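4. Setting up a memorial page

Do this before the obituary goes live. Takes 4 minutes if the text is ready.

1. Log in to Fulbridge, open News Desk, hit New Tribute.
2. Type the full name as the public knows it. Stage name first, birth name in the second box.
3. Add age and place of death. Not confirmed by family or a rep? Leave blank.
4. Paste the obituary. Limit is 600 words, anything over gets chopped without a warning.
5. Pick up to 4 film or TV credits. Drag to reorder.
6. Set comments to Held. Default is Open, so check it agian after saving.
7. Preview, then Publish.

NOTE: Fan messages show 100 per page. Older ones go to the Zadine archive tab overnight.

CAUTION: Do not use Send Alert on an unconfirmed death. Alerts can't be recalled once there out.

Page stuck on Pending? Sign out, back in, try step 7 again. Still stuck, use the Help tab.

Next: 5. Closing a page to comments 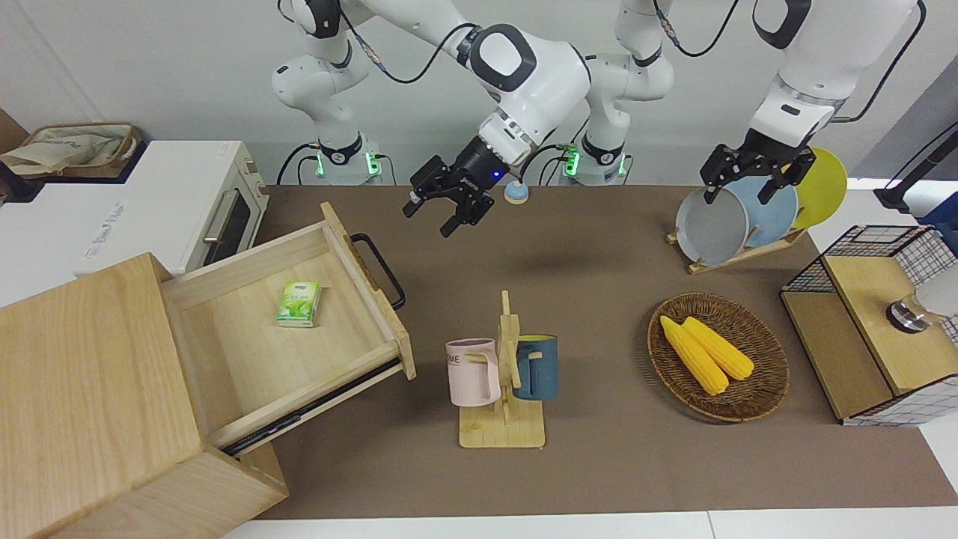

Fig. 4. Two-arm workspace, left gripper on bowl rim, right gripper open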